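Giving up the second car

We sold the second car in April. It was a hatchback with a slipping clutch, and the garage on Serrano Street wanted more to fix it than it was worth. I had been saying for a while that we could manage with one, and the clutch settled it.

The first two weeks were mostly a matter of timetables. I work on the far side of Hakden, and the bus that goes there directly is the 29. It leaves from the stop by the pharmacy at 7 in the morning and then not again until twenty to eight, which is too late for me. So I get up earlier than I used to. I thought I would mind that more than I do. The ride takes longer than driving did, but I can read, and I've finished more library books since spring than I did all of last year.

Coming home is less tidy. The evening bus gets stuck at the bridge, where they have had one lane closed for months, and there are days when I get off early and walk the last stretch along the canal. In rain I stay on and wait like everybody else.

Groceries took more thought. We used to do one big shop and fill the trunk. Now whoever has the car on Saturday does the heavy things, meaning cat litter, potatoes and anything in glass, and I pick up the rest on foot in the week. I bought a wheeled bag for it. The first one lost a wheel on the curb outside the bakery and I carried it home under my arm. The second is a Stokholm, with bigger wheels, and so far it has held up. 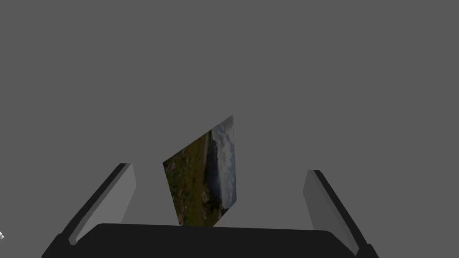
Money was the reason I gave people, so I should put something down about it. Between insurance, gas and parking at work, we are saving about 200 a month. The bus pass comes out of that, and so do the taxis, which we've taken more often than I planned. Two of those were for the vet and one was because I left my keys at the office and had to go back.

What I miss is going somewhere without arranging it first. My sister lives out past Zaltusar, and there is no sensible way to get there by bus. You can do it with a change and a long wait at the depot, but the last one back leaves before supper. So I go when the car is free, and I have to ask. It's a small thing and we are polite about it, but we've had a couple of short conversations in the hallway over who said what about Sunday.

The driveway is wider now, of course. I've put the bins on the empty side and I'm thinking of a raised bed next to them, for beans and maybe some chard. The concrete gets sun until the middle of the afternoon. There is an oil stain I have scrubbed twice with dish soap and cat litter, and it's paler than it was.

We said we would try it for a year before deciding on anything. The winter timetable comes out next month and I want to see what they've done with the early 29.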